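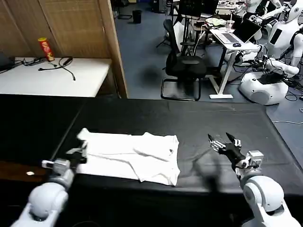 A white garment with thin creases running across the middle.

Home | Ask Me Anything | Try It Yourself | Word List | For Grown-Ups

Why Do Clothes Wrinkle?

18 Feb 2022
By Peadar Gallagher

I got a letter from a reader who wanted to know why her T-shirt looks like a crumpled paper bag every time she pulls it off the bedroom floor. I love this question! I have a floor like that too. So I went and read a big pile of stuff about cloth, and I ruined two of my own shirts (more on that later), and now I can tell you what's going on.

Let's start really, really small.

What cloth is made of

Get a T-shirt and hold it close to your eye. Closer. See the tiny loops? Those are made of yarn, and if you could pull a piece of yarn apart you'd find lots of skinny hairs all twisted together. The hairs are called fibers. In a cotton T-shirt, the fibers come from a plant. The cotton plant grows fluffy white puffs around its seeds, and people pick the fluff, comb it, and spin it into yarn.

Now we have to go even smaller than you can see. Each cotton fiber is built from long, long chains called cellulose (say it SELL-you-lohss). Cellulose is the same stuff that makes up a lot of wood, and paper, and the celery in your fridge. The chains lie next to each other like spaghetti in the box before you cook it.

And the chains are a little bit sticky! It isn't sticky like jam. It's more like weak magnets. Each chain has spots on it that pull gently on spots on the chain next door. Scientists call these little pulls hydrogen bonds. One of them is very weak, but a fiber has more of them than you could count in your whole life, so together they hold the cloth in whatever shape it's in.

So what's a wrinkle?

When you bend cloth, the chains inside have to slide past each other. Some of the little pulls let go. If you only bend it for a second, most of the chains go right back where they were. But if you leave it bent, the chains grab on to new neighbors. Now they're holding the cloth in the bent shape, and they're just as happy there as they were before. That's a wrinkle!

Try this. Stand in a line with your friends and hold hands. Now everybody let go, take one step sideways, and grab the nearest hand. You're still a line, but you're a crooked one, and you'll stay crooked until somebody makes you let go again. My nephews and I did this in my sister's yard last May and the dog got into the line too, which didn't help.

Water makes it worse

Water is a sneaky thing. It's very good at getting in between the chains, and when it does, they stop holding on to each other so tightly and start to slide around. That's why damp cloth bends so easily. Then the water dries up and goes off into the air, and the chains grab whoever is closest. If your shirt was scrunched in a ball while that was going on, you get a scrunched shirt.

You're a bit damp too, by the way! Your skin lets out water all day long, even when you don't feel sweaty. Sit in a car for three hours and look at the back of your shirt when you get out. You were warm, you were a little damp, and you were squashing it the whole way. You basically ironed the wrinkles in.

How an iron works

An iron uses the same trick, only backward. Heat makes the chains wiggle, and steam gets in between them so they let go. Then the heavy flat bottom of the iron pushes everything smooth. When the cloth cools and dries, the chains hold on to each other in their new flat shape. Ta-da.

People figured this out a very long time ago, way before plugs. They used flat pieces of iron heated by the fire (that's where the name comes from!), and some irons were hollow so you could put hot coals inside. My grandmother had one of those on a shelf as a decoration. I was not allowed to touch it and I touched it all the time.

Why doesn't my soccer shirt wrinkle?

Good spotting. Lots of sports shirts are made of polyester, and polyester is a kind of plastic spun into thread. Its chains don't care much about water. You can sweat in it, wash it, and stuff it in a bag, and it mostly springs back. It can still get creased if it's hot and squashed, though, so don't leave it balled up in a dryer.

Wool is pretty good at springing back too. Wool fibers are curly, like tiny springs. Linen is the worst of the lot. It comes from the stem of the flax plant, the fibers are stiff, and linen pants look slept-in by lunchtime – some grown-ups pay extra for that.

Try it yourself

You need two old cotton handkerchiefs or rags, some water, and two rubber bands. Ask first! I used shirts and I was sorry.

Leave one rag dry. Get the other one wet and squeeze it out well. Scrunch each one into a tight ball and put a rubber band around it. Leave them somewhere warm until the wet one is dry all the way through. Mine took two days on top of the bookcase. Then take off the bands, shake them out, and lay them side by side.

Which one has the deeper wrinkles? Draw what you see. Then hang the bad one in the bathroom while somebody takes a hot shower, and look at it again after.

Words to know

Fiber: a very thin hair or thread that yarn is made from.
Cellulose: the long chains that make up cotton, paper, and a lot of a tree.
Hydrogen bond: a small pull between two chains.
Flax: the plant linen comes from. It has blue flowers.

Next time I'm answering a question about why socks get holes at the big toe.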